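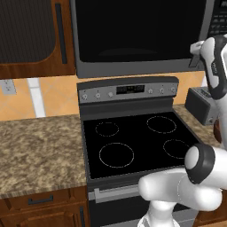 Ticket: knob-turning success dropped after the kitchen randomisation update
Opened by: Vasiliki Raptis
Project: Elen / sim kitchen tasks
Date: 6/25/21
Status: open, workaround in place

Hi all, me again! I've been rerunning the Dedine baseline on the range tasks and the numbers don't match what we got in March. Same policy, same 2000 demos, same seeds (I checked twice). Back then it managed 30 out of 50 on "turn a knob", now I get 5. Microwave tasks are fine, oddly enough.

What I've tried so far:

Rolled the physics step back to the old value. No change.

Swapped the granite worktop and the orange tiles for plain grey, in case the textures were upsetting the vision side. Still 5, so I put them back.

Played the recorded demos open loop. These fail as well! That made me sit up, as there's no policy involved at all - the gripper stops short of the knobs and closes on thin air.

So I went digging in the scene files. The new kitchens scale the range to fit the gap between the worktops, and the backguard moves back with it, but the arm base stays where it was. The knobs are up on that back panel, three either side of the display, so the reach over the hob was always a bit of a stretch and now it's worse.

Workaround: set scale_to_gap to false in the Bridberg config and regenerate. Demos replay properly again on the handful of kitchens I've done.

Still to do: full 50 rollouts with the fix, and could someone on the Moussa side check whether their drawer results used the scaled layouts? I'll post my numbers in this ticket when the run finishes.

Vasiliki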